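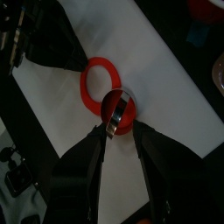

Cell Maintenance Technician (two-arm handling cell)
Fustent, Tredulthorpe site
Permanent, full time, early shift
Reference 2776

Fustent is looking for a technician to take over the daily care of one two-arm handling cell at Tredulthorpe. The post covers setting up, routine upkeep and first-line repair. Programming of new tasks is done by a separate team and is outside the scope of this post.

The cell

Two arms face a shared table. Each arm has a two-finger gripper and a small camera at the wrist. The cell picks up and places small loose parts for handling trials, and the parts change often. A Mirnent controller runs both arms from one cabinet. The cell had logged 984 running hours at the last service in October.

Duties

Start-up checks at 7.30 am: emergency stops, cable runs, gripper opening and closing, camera picture on both arms.
Cleaning the table surface and the camera lenses before each run.
Checking finger alignment against the setting gauge and correcting it where the tips do not meet squarely.
Replacing worn fingers and fingertips, and recording the part number and running hours at each change.
Re-seating or replacing wrist camera cables. These flex with every movement and are the most frequent cause of stoppages on this cell.
Re-running the camera-to-gripper calibration after any finger, camera or bracket has been disturbed.
Checking the clearance between the two arms after any change to the fingers or the table height.
Keeping the spares cupboard stocked and raising orders with Benedetti, who supply our fingers and fixings.
Writing up each fault in the cell log before the end of the shift.

You will isolate and lock off the cabinet before working inside it. Work on the mains side is done by the site electrician.

What we need from you

An apprenticeship or Level 3 qualification in mechanical, electrical or mechatronic engineering, or equivalent time served.
Experience of maintaining robots or other servo-driven machines in daily use.
Confident use of torque drivers, feeler gauges and a multimeter.
Ability to read wiring diagrams and exploded parts drawings.
Clear written English for the log.

Useful but not required: crimping and soldering of small connectors, basic use of a Linux command line, camera calibration. Training on the controller is given on site and takes nine working days.

Terms

37.5 hours a week, with a finish at 3.30 pm. No nights. Call-out is by agreement and paid separately. Salary is set according to experience within the site technician band, which we will send on request. Probation is five months. Safety footwear and tools are provided.

How to apply

Send a CV and a short account of one machine fault you traced and repaired, no longer than one page. State what the machine was doing, what you measured and which part you changed. Applications go to the Tredulthorpe site office, quoting the reference above. Shortlisted applicants will be asked to do a practical test on site, consisting of a finger change and a realignment.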